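Filed under: Robots & Making | Threads

We use cookies to remember your settings and keep you signed in. Accept all / Manage choices

Camera swap time! Stella Langat and I have been trying two controllers and one very cheap front camera on Plitach, our little outdoor rover, and I've got loads to share. Thread.

First the controllers. The Kashindye board is the old one, and the Clesura is new to us. Same motors, same battery, same camera, so any change in the driving should come down to the board.

Oh, and I love a rover's-eye view. Everything gets so tall! Two from the paving at Roltley, bikes on the right in both:

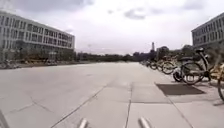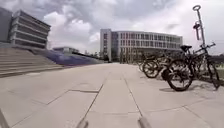 Photos: Wekesa Masanja / Plitach front camera

Soft picture, yes, but look how well the joints between the slabs hold up. Long dark lines on pale stone are lovely for a steering program to work with.

Bike wheels are harder. Thin rims, and you can see the ground straight through them. I want to try a wider lens next, and Stella wants a sharper one (we are still arguing).

Numbers, for those who asked: the Kashindye logged 3,013 steering corrections over our test route, the Clesura 2,519. Same route, 3 laps each. I was grinning all the way home.

The Clesura does take ages to start up, and its plug is a pain with cold fingers. Still my favourite so far.

Arm and gripper tests are on the bench in April. If you've run a small gripper outdoors, tell me which one and how you kept the grit out!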